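紙コップをつぶさないということ

今年の五月から、私は大学の公開講座の一つとして、ロボットの手に物の扱いを覚えさせる演習を受け持っています。もともとは機械工学の三年生だけの授業だったのですが、定員に空きが出たところへ高校生や会社勤めの方が少しずつ混じるようになって、気がつけば名簿の半分近くが学外の方になりました。にぎやかで、私は気に入っています。その演習のことで、どうしても書いておきたいことがあり、少し長くなりますがお付き合いください。

演習の中身は地味なものです。受講生は手持ちのグリッパーを持ち帰り、自宅の机や台所で、コップを持ち上げて、動かして、置く。それを繰り返して記録を取ります。記録は学期の終わりにまとめて学習にかけ、研究室のアームに同じことをやらせてみる。それだけです。走りもしませんし、光りもしません。見学に来た保護者の方に「もう少しロボットらしいことはしないのですか」と聞かれて、返事に困ったことがあります。

お気持ちはよくわかるのです。同じ建物の二階では、Skotport の大会に出る学生たちが毎晩遅くまで作業をしています。Skotport はご存じの方も多いでしょうが、自作の走行ロボットで荷物を運び、点数を競う大会です。去年は参加登録が584組あったそうで、予選の日に体育館へ入ったら、もう熱気で眼鏡が曇りました。私も若いころはああいうものに夢中でしたし、今でも学生のロボットがゴール手前で止まりかけたりすると、思わず声が出ます。あの高揚感を知らずに工学を続けられた人は、たぶんそう多くないでしょう。

ですから、大会を悪く言うつもりはまったくありません。ただ、ここ数年、学校のロボット教育が大会に寄りすぎているのではないかと感じています。予算の申請書を書くときも、広報の方に活動を紹介するときも、まず聞かれるのは順位です。順位のない活動は、説明に三倍くらい時間がかかります。そして説明しているうちに、こちらまで何となく肩身が狭くなってくる。これはよくないと思うのです。

うちの演習で最初の課題に紙コップを選んだのは、フィンランドから来ているタピオ・ラサネン(Tapio Räsänen)さんの提案でした。私は初め、木の積み木を考えていました。積み木なら形が変わりませんし、記録もきれいに揃います。ところがタピオさんは、積み木では学生が自分の手を見なくなる、と言うのです。固いものは、どう握っても持ち上がってしまう。紙コップは違う。握り方が顔に出る。彼の日本語は時々こういう不思議な言い回しになるのですが、このときは妙に納得してしまいました。

実際に始めてみると、これが難しいのです。指を閉じるのは簡単です。どこで閉じるのをやめるかが難しい。普段の私たちは、コップの固さを考えながら水を飲んだりはしません。手がひとりでに加減しています。ところが間にグリッパーが一枚はさまると、とたんにその加減がどこかへ行ってしまいます。底のほうをはさめば安定しますが、へこみも出ますし、縁の近くをはさめば今度は口がゆがむ。会社で二十年も図面を引いてきた方が、コップ一つを前に真剣な顔で息を止めている。あの様子は、なかなかいいものですよ。 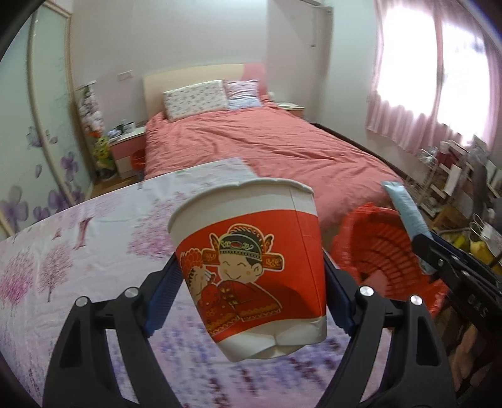 小野寺 和彦(おのでら・かずひこ)
公開講座「手で教えるロボット」担当講師

紙コップには、赤い帯に花婿さんがにこにこ目をつぶっている、こんなおめでたい柄のものまであります。下の白いところには折れたようなしわが寄っていて、縁も少し波打っています。私はこういうコップを見るのが好きです。花婿さんのほうは涼しい顔をしていますが、紙のほうは正直で、ちょっとしたしわも隠してはくれません。

それから、背景です。ピンクの布団のかかったベッドがあり、窓には薄いカーテンがかかり、テーブルには花の咲いた木の模様がある。研究室の白い作業台とはずいぶん違います。この演習で自宅での作業にこだわっている理由の一つが、ここにあります。整った台の上でしか働けない手を作っても、それを家に連れて帰ることはできません。光の入り方も、テーブルの高さも、そばに置いてある物も、家ごとにみんな違っていて、その違いがそのまま記録の中に入ってくれます。

もちろん、苦労もあります。昨年度の終わりに、私たちは全員の記録を合わせて2,000回分にしようという目標を立てました。黒板に大きく書きました。今思うと、あれは私の失敗でした。数字を掲げたとたん、みんなの作業が速くなったのです。速くなって、雑になりました。コップを持ち上げて、置く。持ち上げて、置く。学期末にふたを開けてみると、半分の1,000回分は途中で切れていたり、置く前に指を開いていたりして、学習に使えませんでした。大会の順位を気にしすぎだと日ごろ言っておきながら、自分の教室に小さな順位表を持ち込んでいたわけです。恥ずかしい話です。

そのとき、ヘルッタ・ユントゥネン(Hertta Juntunen)さんという受講生が、まったく別のことをしてくれていました。彼女の記録は215回分しかありませんでした。ところが一回ごとに短い書き込みがついているのです。「急いで閉じた」「右の指が先に当たった」「置くとき、肩に力が入っていた」。肩です。ロボットに肩の力の話を書いてくる人を、私は初めて見ました。けれども、うまくいかなかった動きをほかの受講生の記録から探し出すとき、いちばん頼りになったのは彼女の書き込みでした。今年から、この書き込みは全員の課題になっています。面倒だという声も出ていますが、ここは譲らないことにしました。

さて、こういう授業に何の意味があるのか、という話に戻ります。

意味の一つは、失敗が小さいことだと思います。大会の失敗は大きいのです。半年かけた機体が本番で動かないと、学生は本当に泣きます。それで強くなる子もいますが、黙って部をやめていく子もいます。私は両方を見てきました。紙コップの失敗は、コップが一つへこむだけです。へこんだら次のコップを出せばいい。一晩に何十回も失敗できて、翌朝にはけろりとしていられる。初めてロボットに触れる人には、まずこのくらいの失敗を、たくさんさせてあげたいのです。

もう一つは、教えるという経験そのものです。自分が何気なくやっている動作を、相手にわかる速さで、わかる順番でやってみせる。家で作業をした高校生が、弟に箸の持ち方を教えるときに前ほど怒らなくなった、とお母さんから伺いました。演習の成果として報告書に書けるかどうかは怪しいところですが、私はこっそり書いておきました。

反対のご意見があることも承知しています。同僚からは、そんな細かい作業ばかりでは設計の力がつかない、と言われます。これは半分当たっています。うちの受講生はグリッパーを一から作るわけではありませんし、歯車の選び方を知らないまま修了する人もいます。そこで今年の後半は、Polalach の工作室をお借りして、指先のパッドを自分で作り替える回を三回入れました。溝の深さを変える人、柔らかい材料を貼ってみる人、いろいろです。コップで苦労したあとですから、みなさん注文が細かい。削る前にまず握ってみる。設計の授業としても、悪くない入り方ではないでしょうか。

また、いくら家庭で記録を取っても、しょせんは素人の動きではないか、というご意見もいただきました。これには私は少しむきになって反論したくなります。家の中の仕事に、玄人がどれだけいるでしょう。洗い物をして、服をたたんで、棚から物を取って戻す。そのほとんどは、特別な訓練など受けていない人たちが、毎日なんとかやっていることです。ためらったり、持ち直したりする動きの中にこそ、大事なものが入っているように思えてなりません。

大会をやめようと言っているのではないのです。くどいようですが、ここは何度でも書いておきます。お願いしたいのは、大会に向けるお金と時間と拍手の、ほんの少しでいいから、こういう静かな活動にも回していただけないかということです。校長先生方、どうか順位のない部活動の発表も文化祭の表の日程に入れてあげてください。そして保護者の皆さん、お子さんが居間で紙コップを上げたり下げたりしていたら、十分くらい横で見ていてあげてください。最初の五分は退屈です。そこから先は、たぶん口を出したくなります。

秋からの課題は、コップに水を入れます。タピオさんはスープがいいと言い張っていますが、床を拭くのは受講生のご家族ですので、今のところ水で話をつけています。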